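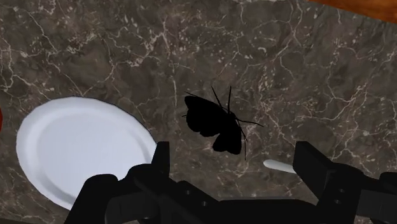 Dilcombe's table-clearing cell gets its simulated twin back in working order

24 June 2020

After a spring in which the real arm at Dilcombe stood under its dust cover for weeks on end, the team at Devness is very happy to report that the simulated version of the cell is up to date again, and that the first full set of practice runs went through it over the weekend without anyone having to sit up and mind it.

Readers who have followed the tableware project from the start will remember that the cell has always had two halves. There is the physical one, with its arm, its two-finger gripper and its worktop, and there is the simulated one, where new picking routines are tried out before they are let anywhere near a real plate. The trouble was that the two had drifted apart. The gripper at Dilcombe was rebuilt last October with longer fingertips, the wrist camera was moved on its bracket shortly afterward, and for one reason or another (mostly a very busy winter, we are sorry to say) the model never caught up with either change.

Zhiqiang Han took on the job of putting it right, and he has been kind enough to walk us through what he did.

He began with the gripper itself. The fingertips on the model were still the old short ones, so every practice grasp closed 7 millimeters too far back from where the real fingers would have met. On a deep bowl that hardly shows. On a dinner plate, where the fingers have to come down astride the rim and there is very little to hold, it meant that routines which looked lovely on the screen pinched at thin air once they were loaded onto the arm. Zhiqiang measured the real gripper with calipers during one of the days when the building was open, redrew the tips, and then went back through the linkages joint by joint to make sure that the fingers swung open through the same arc as the real ones do.

"I kept blaming the grasp planner," he told us, laughing a little. "I spent two evenings on it before I thought to go and look at the fingers."

The camera came next, and this was the slower part of the work. The view from the wrist has to include the fingertips, or the software has nothing to line up against the things on the table, and the angle in the model has to match the angle on the arm very closely if lessons from one are to be of any use to the other. The old setting was a nice round number that somebody had typed in years ago. The new one came from a printed calibration board, which was laid on the worktop at Dilcombe and looked at from 59 different poses of the arm. It is patient work, and Zhiqiang did nearly all of it in one sitting with the radio on.

Then there were the tabletops. Up to now the practice runs had all taken place on a plain gray surface, and the routines had grown a bit spoiled by it. The refreshed model can swap in patterned stone, with all its veins and flecks and cloudy patches, as well as wood and printed cloth. Thin pale veins are apparently a real nuisance for software that is trying to find the edge of a pale plate, and the team would much prefer to find that out in the simulator. A library of some 68 surfaces is ready for use, most of them put together by our friends at Catterall, who have also been improving the way shadows fall under the rims of dishes.

The odds and ends on the table have had attention too. A real table is seldom laid with only the thing you want picked up, and so the model scatters other shapes nearby, including a few that have no business at a meal whatever. The arm is meant to leave them alone and get on with the plate. A handful of these shapes had lost their surface colors when the files were moved to the new server, and Zhiqiang is still working his way through that folder and reattaching them as he comes across them. He says it does no harm to the grasping runs in the meantime.

Looking after a model turns out to be a good deal like looking after the machine, and the team has now agreed to treat it that way. Any change to the arm at Dilcombe, even a new set of finger pads, goes into the same logbook as before, but the entry stays open until the matching change has been made in the simulator and a short test has been run on both sides. The test is a simple one: the gripper opens fully, comes down over a plate, closes, lifts and sets it back. If the finger positions disagree by more than 2 millimeters, the entry goes back to whoever wrote it.

The logbook itself is kept in Tedus, and anyone with a project login can read it or add a note. Zhiqiang would be especially glad to hear from people who have old measurements of the wrist bracket tucked away somewhere, as he would like to know when it was first moved.

Time on the simulated cell can be booked again through the usual calendar. Overnight slots are open to all partners, and the daytime ones are being held for the plate routines until those are finished.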